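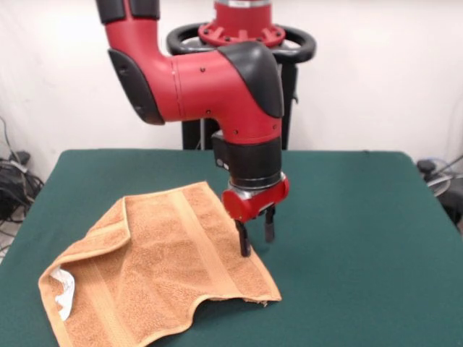

The Towel, Properly Kept

Household linen rarely receives the attention given to furniture or china, yet few articles in a home are handled more often. This month the Zamwood Institute of Domestic Studies in Fellport opens a short course on its care, and the humble terry towel has been given the first two sessions.

Neelam Uniyal, who directs the course, regards terry as a demanding cloth. Its looped surface gives the towel its softness and its thirst, and the same loops catch on rings, zippers and rough shelving. A pulled loop should be trimmed level with small scissors and never tugged.

Folding begins with the edges. Students are taught to find a corner first, lift it clear of the heap and run a hand along the hem until the next corner is reached. The towel is then laid flat, smoothed from the center outward and folded in thirds lengthwise. Warm shades such as tan and peach are stored apart from whites.

"People fold in the air, against the chest, and the hems never meet," Ms. Uniyal said. "A table corrects this within one lesson."

Fabric softener is discouraged, as it coats the loops and leaves them slow to absorb. The institute recommends a good shake before drying and a shelf with room for air to move.

The course meets on Friday at 7 p.m. Enrollment is limited to 17 students, who are asked to bring two bath towels from home.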